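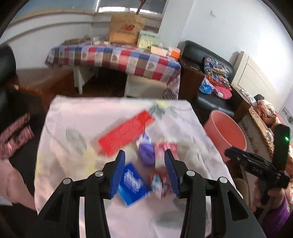
Table with cloth, red packet and other small items.

Judo hall check before the Brorness Open, with comments
Place: Lambert Sports Hall, Brorness
Form 2754, filled in before the weigh-in, April

Explanation of marks: OK = can be used. FIX = must be repaired before the first contest. WATCH = can be used, but look again in the break.

1. Competition mats
1.1 Mats lie flat, no gap between them - FIX
On mat area two I found an open joint near the corner on the window side. A toe can go inside. Please push the whole row from the outside and then tighten the belt again. Do not put tape over the gap.
1.2 Surface without cuts - OK
One mat had a small cut and was already changed for a spare one.
1.3 Safety area in a different color, full width on all sides - OK
1.4 Mats cleaned - OK
Cleaning was finished at 7 in the morning. The floor under the mats was not cleaned, as I was informed by the hall. I would prefer that it is done next time.
1.5 Anti-slip layer under the edge mats - WATCH
On area one it has moved a little to the inside.

2. Around the mats
2.1 Nothing hard near the safety area - FIX
The scoreboard stand of area one is too close. Also the coach chairs are metal and they have sharp feet. Move both back.
2.2 Cables covered - OK
2.3 Radiators and pillars padded - WATCH
Padding is on all 6 pillars, but on the one beside the warm-up area it sits low. A tall athlete could hit the head above it.
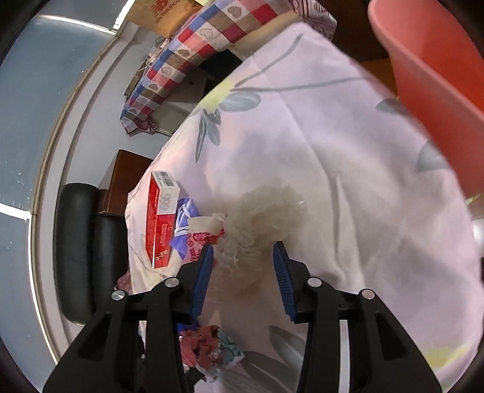 2.4 Way from the warm-up area to the mats is free - OK
Athletes must wear slippers on this way. There were not enough signs for it, so I asked for two more.

3. Scoring and timing
3.1 Scoreboards show both sides correctly - OK
3.2 Clock stops and starts with the signal - OK
We tested also golden score, where the clock must count up from zero. It did.
3.3 Sound signal different for each area - FIX
Both Drelar units make the same tone. Last year one athlete stopped in the middle of a hold because she heard the signal of the other area. Please change the tone on one unit in the settings.
3.4 Spare stopwatch and flags on each table - OK

4. First aid
4.1 Stretcher present and complete - OK
4.2 Cold packs, tape, gloves - OK
4.3 Doctor has clear view of both areas - WATCH
When the seats are full, the view to area two is perhaps not so good. I suggest to move the doctor's table by one meter.
4.4 Ambulance entrance free - OK
The gate on the Niltell side was locked when I came and is now open. It must stay open until the last contest.

5. Spectators
5.1 Not more than 200 persons on the stand - OK
5.2 Emergency doors open from inside - OK
5.3 Barrier between stand and mats - FIX
One foot of the barrier is missing its screw.

Result: the hall can be used after points 1.1, 2.1, 3.3 and 5.3 are repaired. Points with WATCH are to be looked at again in the lunch break.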